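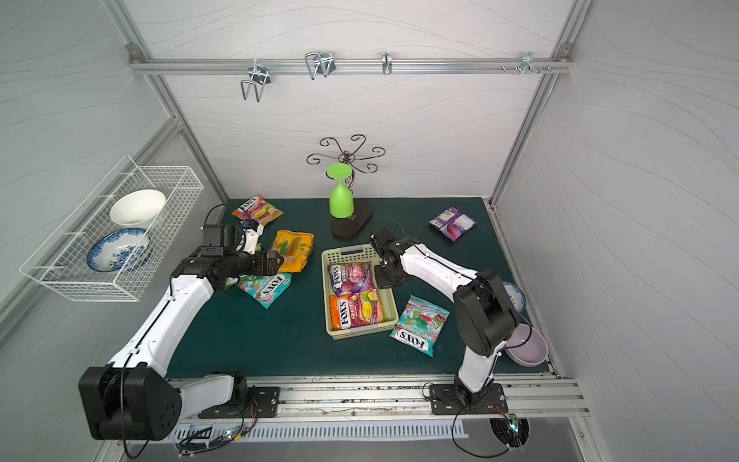
Any gripper looks good on a cube, a reader wrote under last month's page, so why not test on something that sags? Fair point, and the reason this page has been rewritten from step two down. Candy packets sag. They also crinkle, slide over each other and lie whichever way they please.

How to compare two grippers on packets and a basket

You need two arms on one rail, a basket, and a handful of bagged candy. Ours is Fox's, in several flavors. Buy more than the test calls for. Stock shrinks in any room with people in it.

1. Set the rail first

Bolt both mounting plates down before you run anything. In the Lonar controller, give each arm its own zone and let the two zones overlap only above the basket. If you let them share the whole table, they will find each other, and you will learn what a wrist costs.

2. Scatter the packets

Toss them. Don't place them. A person placing packets "at random" lays them out like a hotel breakfast. Leave a couple in the basket from the start, so one arm has to reach down past the sides while the other works on the open table.

3. Pick your fingers

We tried the Roter fingers and the Clandance fingers. The Roter set is stiff and narrow and wants to pinch a packet by its sealed edge. When it gets the edge, wonderful. When it gets the middle, the candies roll out of the way and you are left holding a fold of wrapper – for a while. The Clandance set is softer and grabs a fat mouthful of whatever is there. It drops less and aims worse.

4. Start gentle

Open the force setting and begin at 4. Go up one step at a time until the packet survives a full lift and a swing over the basket. Stop there. The number on the slider goes much higher, for reasons known only to Swanson, who wrote the software.

5. Log every try

We ran 777 picks with the Roter fingers and the same again with the Clandance. Roter landed 657 of its lot. Clandance beat that by 61, mostly on packets lying flat against the table. Write down the misses by type: slipped, pushed, never touched. "Bad" is not a type, though our November log uses it freely.

6. Swap sides and repeat

Put each set of fingers on the other arm and do it all over again. Yes, all of it. Our first round flattered Clandance because its arm had the kinder wrist angle – the figures in step five are from after the swap.

Bowls and plates get their own page. Use the stiff fingers at your own risk until then.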